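Haiyan Lei: Frequently Asked Questions

Home | Books | Events | FAQ | Contact

People write to me with questions, and a lot of them are the same question in different hats. I've put the answers in one place so that I can get back to pretending to work on chapter nine.

Which book should I start with?

The Uria Ferry, if you like being introduced to people properly. The Lodger at Hulthorpe comes second and will spoil the first one for you by page four, for which I blame my own enthusiasm. The stories in Cidton Weather can be read in any order, including backwards, as one reader in a very long letter has shown.

Is Hulthorpe a real place?

No. I get mail from people who have tried to drive there. It's made of two towns I lived in, one I only changed buses in, and a hardware store I miss.

Will there be a third Hulthorpe book?

Yes. I'm writing it now. It has a title I like and my editor doesn't, so we're calling it "the third one" until one of us gets tired. The draft is at 373 pages, and I expect to cut the part with the boat.

Please don't cut the boat. (This isn't a question but it comes in a lot.)

I read the boat chapter aloud at one library event and have been hearing about it ever since. I'll see what I can do.
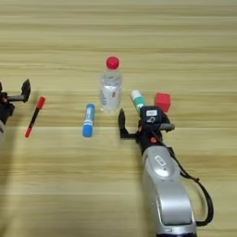 How many words do you write a day?

On a good day, 1,000. My best ever was 3,304, the day before a deadline, and I later threw out most of them, including a whole funeral. On a bad day I move a comma and then make soup.

Do you outline?

I write an outline, and my publisher gets a copy. The characters don't seem to have received theirs.

Who is Mac Carthaigh based on?

Four people have told me it's them. Two were flattered. He started out as a man who argued with a parking meter for one paragraph, and then he wouldn't leave. If you recognize your coat, I apologize, but it's a very good coat.

Why did you kill the dog?

I didn't kill the dog. Please reread the last page of The Uria Ferry. He is asleep. I have now explained this to 149 people by email and one by phone, and if there's ever a new edition he is going to snore.

Can I get a signed copy?

Yes, through the contact page. Tell me exactly how to spell the name, even if it's Ann. Especially if it's Ann. I go to the post office on Thursday, so orders that come in on Friday get to sit and think for a while.

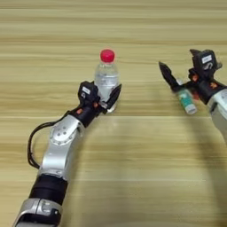

Will you visit my book club?

By video, gladly, if there are at least five of you and most have finished the book. I don't mind if you hated it. I do mind if you hated it and want to start at 9 p.m., when I'm no good to anyone.

Will you read my manuscript?

I can't, sorry. My agent would faint, and I'm slow even with books I've been paid to read. Try a local writing group. Mine told me to drop the first 40 pages of my first novel, and I sulked for a month and then dropped them.

Is there an audiobook?

There is for the two novels. Cidton Weather is due in May. I offered to read it myself and was thanked warmly for the offer.

How do I pronounce Uria?

However you've been doing it. The narrator and I disagree, and hers is the one on the recording.

I found a typo. Do you want to know?

Yes, with the page number and the edition. You don't need to add that you were "shocked." The one on page 212 of the paperback has been reported and will be fixed in the next printing.

My question isn't here.

Use the contact form. I answer everything eventually, apart from questions about the dog.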